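December, second week

Up at half past six and it was still dark when I got the kettle on. Frost on the inside of the back bedroom window again, so the draught strip I put in last month has done nothing much. I scraped it off with a bus ticket and went to look at the wall.

The last of the old paper came away yesterday. Four layers in all. Woodchip on top, then a beige stripe, then something with teapots that must have been meant for a kitchen, and at the bottom a green paper with small sprigs. I kept a piece of the green about the size of a postcard and put it in the drawer with the spare keys. The plaster under it is better than I feared on the window side and worse by the chimney breast, where a section sounds hollow from the skirting up to shoulder height. I marked it in pencil and then went along tapping with the handle of a screwdriver until next door tapped back.

Vivek Chaturvedi came at nine to price it up. He was in the house for twenty minutes and spent most of them looking at the ceiling. His figure for the whole room is £2,171, which covers taking off the loose plaster, a skim on three walls, lining paper throughout and hanging whatever I choose on top. Without the ceiling it drops to £1,060. I had put aside £900. I asked what he would do if it were his own room and he said he would leave the ceiling until spring and buy decent lining paper. I said I would ring him by the end of the week.

He also said the hollow patch might be old damp and might just be age, and that he could not tell without taking some off. I asked him to go ahead and he took off a piece with the corner of his scraper. Dust, and a bit of horsehair. He put his hand flat on the brick and said it felt all right to him. I put my hand there after he'd gone and could not have said one way or the other.

Walked down to the stop and caught the 10.40 to Jidport. The bus was full as far as Wuvstead, where the whole back half got off for the market, and after that I had two seats and could spread my notes out. I have been keeping a page for the room with measurements on one side and the names of papers on the other. Most of the names are crossed out now.

Yadav has moved all the pattern books upstairs, so it takes longer to get to them but there is a proper table and a chair. I went through the botanical ones first. Everything this year seems to be grey or a sort of washed blue. There was one with herons that I liked in the book and stopped liking when I stood it up across the room — the birds all looked as if they had their backs turned. The stripes are fine but I have had stripes. The woman on the till let me take the brown book over to the window and look at it in daylight, and I am glad she did, as the ground colour is a good deal warmer than it looks under the shop lights.

The trouble with a big pattern in a small room is the waste. The repeat on most of the large florals is over half a metre, and with my ceiling height I would get three drops from a roll if I were lucky and two round the window. A small sprig would give me four. I worked it out both ways on the back of the notes. The sprig saves two rolls, and I would be looking at a sprig for the next ten years.

I bought a tub of Trandent paste, as it was on offer at the door and keeps until it is opened. Also a new seam roller, the old one having lost its handle, and a packet of blades. I left the brushes. I have four already and three of them are not bad.

Lunch was soup in the place opposite the library. Lentil, too salty, good bread. It had come on to rain by then, the thin sort, and I sat on over a second tea and read the instructions on the paste. It wants twelve minutes' soak for heavy papers. Dad never gave anything more than the time it took to carry it up the stairs, and his seams always opened by Easter.

On the way back the driver went round by the reservoir with no explanation. It put an extra quarter of an hour on. The water is high again and there were a lot of gulls on it. Home by half past three with the light nearly gone.

Spent an hour filling the small cracks on the window side, working from the top. Filler went off faster than I expected and I threw the last of the bowl away. I left the chimney breast alone. Then I took the door off its hinges, which I had been putting off, and found that the bottom one was held by a single screw and some paint.

M. rang after tea. Her view is that brown is a mad colour for a north-facing room and I shall feel I am living in a cigar box. My view is that the room will be dark whatever I do and may as well be dark on purpose. We left it there and talked about the Christmas trains.

I still owe £60 on the window, so that has to come out first. Tomorrow: ring Vivek, return the library books, find out whether the council will take the sacks of old paper or whether they have to go to the tip. There are nine sacks on the landing and I am tired of stepping round them.

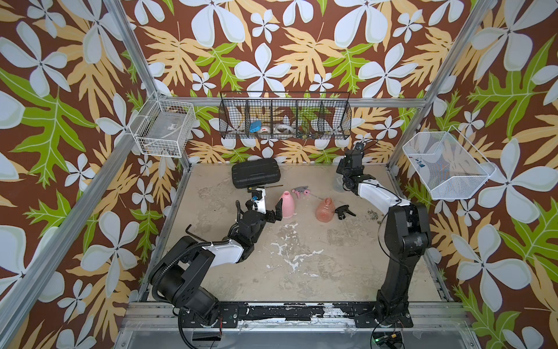
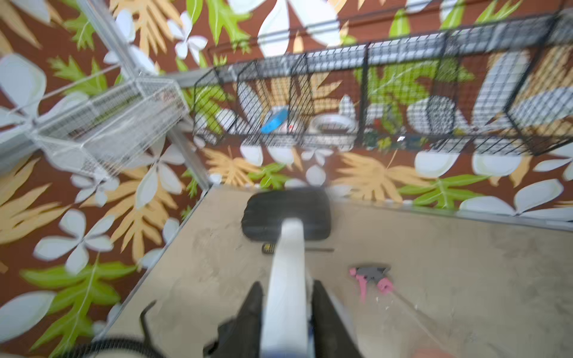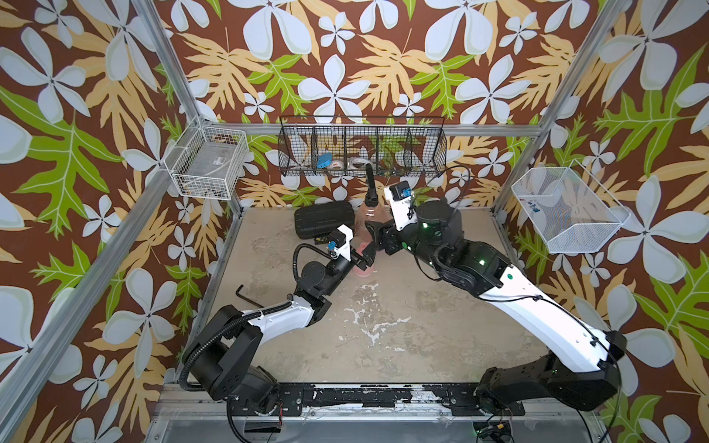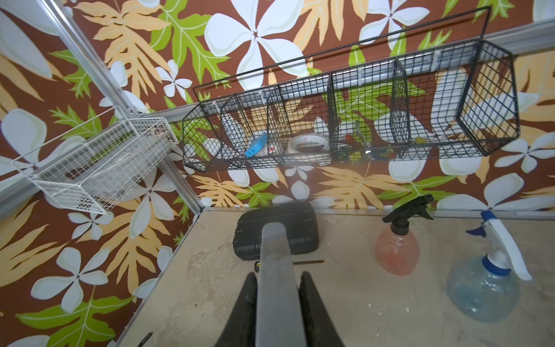 Brown wallpaper with big white flowers and green leaves.

Contact | © All entries and pictures, please ask before copying | Back to top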